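5. Hanging the utensils on the stand

Before you begin, the stand must be fully assembled (see section 4) and the knob on the top must be tightened by hand. Do not use pliers for the knob.

5.1 Put the stand on a flat table. If the table has a delicate surface, lay a sheet under it first. A white sheet with a printed grid is practical, because the lines help you to put the base back in the same place after cleaning.

5.2 Turn the top tray until one hook looks toward you. Start always with this hook.

5.3 Take the wooden spoon by the handle. Keep the other hand near the pole, so that you can support the stand if it begins to lean.
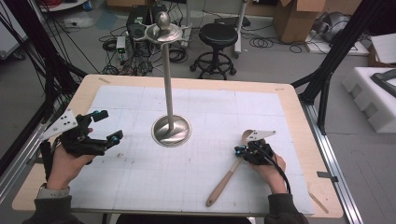

5.4 Bring the hole of the handle over the hook from above, and lower it slowly. The utensil must hang free and must not touch the base.

5.5 Hang the next utensil on the opposite side. Continue in pairs, so that the weight stays equal.

CAUTION: Do not hang any utensil heavier than 864 g. The stand can fall.

Note: A handle without a hole can not be used with the hooks. You can order the cord loop, part number 113, from Korville. One bag contains 8 loops.

5.6 Check the handles before you hang them for a longer time. Hold each one upright over a light surface and look at it along the whole length. A change of color is permitted. A crack is not permitted.
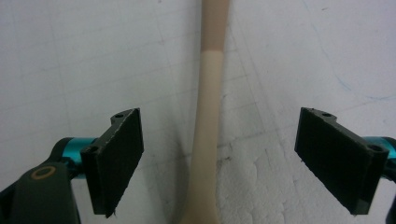
Zdislava Gajdoš wrote to us from Divolov that she oils her spoons on the evening before and wipes them in the morning, and that the oil never dripped on the base when she did it in this order. We can recommend her method. Use a thin layer of oil only.

5.7 To remove a utensil, lift it straight up from the hook. Do not pull it to the side.

Note: After 2 weeks of use, tighten the knob again by hand. For cleaning of the tray and the pole, see section 6.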